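Limari Counter Box
Item 50 in the Plondex kitchen range
Open-top wood box with metal bar handle

The Counter Box keeps bread and other wrapped food in one spot at the back of the counter. It has an open top, slatted sides and a black bar handle on the front.

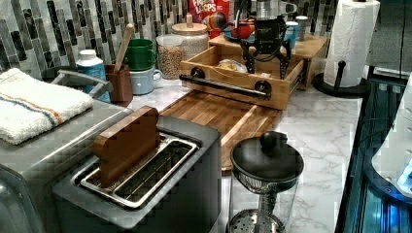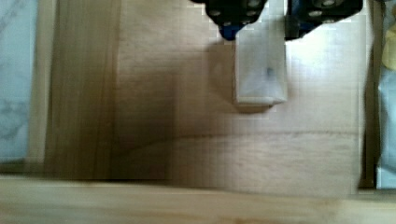

The box comes assembled. The handle is packed separately with 2 mounts and goes on with a screwdriver. Tighten the screws again after the first week or so of use - new wood gives a little.

Width: 100 mm more than the small Limari box
Weight limit: 7 lb
Finish: clear, food-safe oil

Care
Wipe with a damp cloth and dry right away. Do not soak it or put it in the dishwasher. Crumbs fall through to the base, so tip the box out over the sink now and then. Re-oil every 6 months, or sooner if the wood starts to look dull. Bread should stay in its bag, as the open top does not keep it fresh by itself.

Ordering
Sold singly or in cartons of 6. Cartons ship from the Grulluston warehouse and singles from the Rao store. Spare handles are sold with mounts and screws - they also fit boxes bought before February.

For trade prices or orders of over 50, write to Emese Bárány at the Plondex sales desk.

Page updated April 2022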